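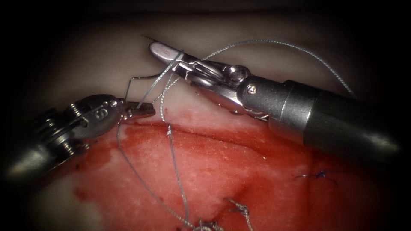
2 min read

Wovum Instrument Care Kit — for robotic needle drivers and graspers
Wovum, sold by Floltura. Pack of 4 trays, item 400.

Made for teams who suture with wristed tools and have to show thier paperwork. Jaws, pins, cable pulleys — all on the check card. One line per tool, sign and date.

Good practice, short version:
Log every use. Check jaws before needle work.
Frayed cable — pull the tool. No exceptions.
Wipe down right after, dont let it dry on.
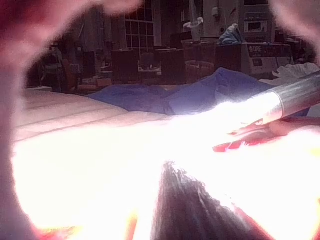

Does the kit replace the tool maker's cleaning instructions?
Follow the maker's instructions first; the card only records that you did.

Card has 13 check lines. Refills ship from August. Trerkon trays fit too, older Roman ones don't.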